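### 4.2 La journée portes ouvertes

J'avoue que je n'étais pas très chaude pour ouvrir le labo au public en plein mois de juillet. On sortait d'une série d'essais pénible, la moitié de l'équipe était en vacances, et Hülya Kaplan (qui coordonne le projet Brusemo côté Staltbridge) m'a convaincue en deux phrases au téléphone. Bon, elle avait raison ! En une après-midi, j'ai appris plus de choses sur notre poste à deux bras qu'en relisant nos journaux d'essais -- et surtout des choses que je n'aurais jamais pensé à mesurer.

Le principe était simple. Les visiteurs entraient par petits groupes, on leur montrait une tâche de manipulation à deux bras sur des objets du quotidien, puis ils remplissaient un questionnaire court avant de passer à l'atelier suivant. On a récupéré 423 questionnaires exploitables, ce qui m'a franchement surprise. Pour les objets, j'avais insisté pour garder des choses que tout le monde reconnaît : un livre pour enfants, une grappe de raisin en plastique, une assiette rose en forme de coquillage. Avec nos cubes de calibration, les gens décrochent tout de suite. 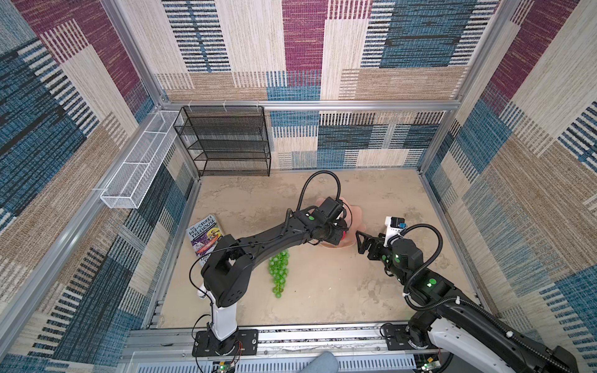
**Figure 7.** Poste de démonstration à deux bras. Les deux pinces sont au-dessus de l'assiette ; à gauche, le livre *The 143-Storey Treehouse* et le raisin en plastique.

Ce que je retiens d'abord, ce sont les questions. Je m'attendais à ce qu'on me parle de vitesse ou d'emplois supprimés, et on m'a surtout demandé comment un bras « savait » où se trouvait l'autre. Des enfants, des retraités, un monsieur qui avait travaillé chez Grurell et qui est revenu 2 fois me reposer la même question autrement ! J'ai fini par modifier mon commentaire en cours de journée pour commencer par là, avant même de parler de la saisie. C'est un biais, évidemment : les premiers groupes n'ont pas entendu la même présentation que les derniers, et on en tient compte dans la section 4.3.

L'autre surprise concerne l'attente. Entre deux mouvements, nos bras marquent une pause de 890 ms, le temps que le planificateur termine ses vérifications. Pour nous c'est invisible, on ne la remarque plus. Pour le public, c'est le moment où le robot « réfléchit » ou « hésite » -- les deux mots reviennent sans arrêt dans les commentaires libres, parfois dans la même phrase. On a codé ces commentaires à deux, Hülya et moi, en gardant à part 40 réponses sur lesquelles on n'arrivait pas à se mettre d'accord.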